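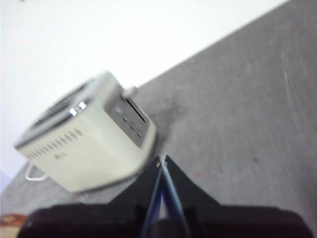

I'm looking for people who'll let me come round and listen to them talk about the shops on Latham Road, Wemevport, any time before the last of the old row closed. I'm writing a book about it (slowly, I'm on year three) and I've got plenty of paper and not nearly enough voices. What I want is gossip, prices, who served you, what the butcher's smelled like, which of the two chemists your mum wouldn't set foot in and why. If you've got old tapes or recordings you'd like to hear again, tell me, as I can usually get them copied, and a little cream speaker like this one with a couple of silver buttons on top is plenty for playing them back over a kitchen table. One lady and I spent a whole afternoon on her late husband's tape of the 1970s carnival and I barely asked her a question!

So, who am I after? Anyone who worked in the shops, lived over them, delivered to them or just spent their Saturday money in them. You don't have to have been there long. I had a marvellous hour with a man who did a single summer at Mogensen's bakery and could still tell me the order the trays went in. I'm especially short of people who remember Lorent's, the fabric and wool shop on the corner, and anybody who used the back yard behind numbers 12 to 20, where I gather half the town learned to ride a bike. Children of shopkeepers, please, please get in touch. You saw everything.

It takes an hour or two, at your house or at mine or in the side room at the library if you'd like neutral ground. I'll record it if you're happy with that and take notes if you're not. You'll get a typed copy to check, and you can cross out anything you like – I won't sulk. You can be in the book under your own name, a made-up one, or just as "a customer". Photographs are very welcome, and I scan them there and then so they never leave your sight.

I can't pay a fee, I'm afraid, it's only me and a small grant. I can cover bus fares and parking, I bring cake, and everybody who takes part gets a copy of the book when it's printed. If you live further off now we can do it by phone. I've done a couple that way and they worked perfectly well once we'd both stopped talking at the same time.

I'm also after one person to help with typing up. This bit is paid, a flat £256 for a batch of recordings, done at home in your own time by the end of July. You'd need your own computer, a decent ear for a local accent and the ability to keep things to yourself. No experience needed, but I'll ask you to type up five minutes as a trial first (I'll pay for that too, separately). If you grew up round here you'll have a head start with the street names, which have given other people no end of trouble.

To put yourself forward for either, write to Clyde Abernathy, PO Box 121, Wemevport, or leave a note for me at the library desk. Tell me which shop or shops you remember, roughly which years, and the best time to ring. For the typing job I need to hear from you by 14 July 2026. For the talking there's no closing date, I'll be at it a good while yet.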